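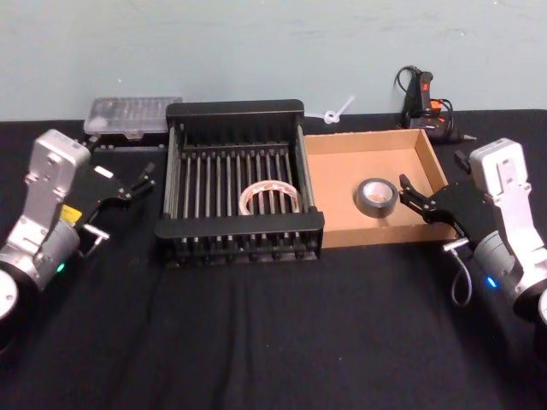
Call for Participants: Home Baking and Recipe Testing Panel

The Adebisi Centre for Domestic Cookery invites applications from home bakers who wish to join its recipe testing panel for the coming winter. The panel will test pies, crumbles, steamed puddings and other baked desserts intended for the Centre's next household cookery book, which has the working title Puddings from a Small Oven.

Applications are welcome from adults of any age and background. No professional training is required, and those who earn their living as chefs or bakers are asked not to apply on this occasion. The Centre particularly wishes to hear from people who cook in small or shared kitchens, and from those who bake without eggs, dairy products or wheat flour.

What is involved

Each tester will receive 5 recipes by post and will be asked to bake every one of them twice at home. The first attempt must follow the recipe exactly as printed, including the tin size and oven setting. For the second, testers may change the sugar, fruit or spice as they see fit, provided that each change is written down on the sheet supplied. Completed sheets are to be returned by the end of December.

Testers will also attend one tasting session at the Centre's premises in Ornano Street, lasting 3 hours. Anyone who cannot travel may ask to take part by telephone.

Applicants must have:

- regular use of a working oven and a set of kitchen scales
- a pie dish or baking dish of medium size
- enough written English to complete a short report on each recipe
- no objection to their comments being quoted, by first name only, in the finished book

Payment and expenses

Each tester will receive £250 on return of all sheets. This sum is intended to cover ingredients and fuel as well as time. Bus and train fares to the tasting session will be repaid separately on production of tickets. A copy of the book will be sent to every tester upon publication.

How to apply

There are 20 places. Applicants should write to Binta Effiong, Panel Secretary, giving their name, postal address, the type of oven they use and any food allergies in the household. A short account of one dessert that the applicant bakes often should be enclosed, in no more than a single page. Letters must arrive by 23 Sep 2020. Places will be offered by Abimbola Akpan, Head of Recipes, whose decision is final.

The Centre regrets that it cannot return recipes or photographs sent with applications.

© Adebisi Centre for Domestic Cookery | Contact us | Back to top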